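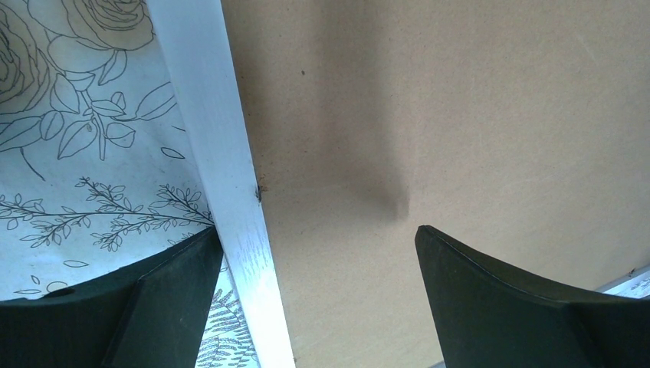 Lining paper along the white border

I am covering 28 backing boards with a printed paper, black outline roses on a pale ground. The paper is 117 gsm. I leave a plain white margin on one side and glue with Perell paste. After a night under weight the margin curls on two of them. The rest are flat. Is it the paste or the grain direction?

Jellska

Grain, most likely. Cut a small square of the paper, dampen one face and see which way it rolls. The axis of the roll is the grain. It should run parallel to the long side of the board – same for the board itself. If the two curled pieces were cut crosswise from the end of the sheet, you have your answer. Also paste the back with a thin sheet of plain paper of similar weight to balance the pull. Press for some 18 hours, changing the blotters once.

Tuhumury

had the same with gray board, switched to double sided tape and no problems so far

Brundar

Tape is fine for a mock-up. It lets go at the edges in a warm room.

Jellska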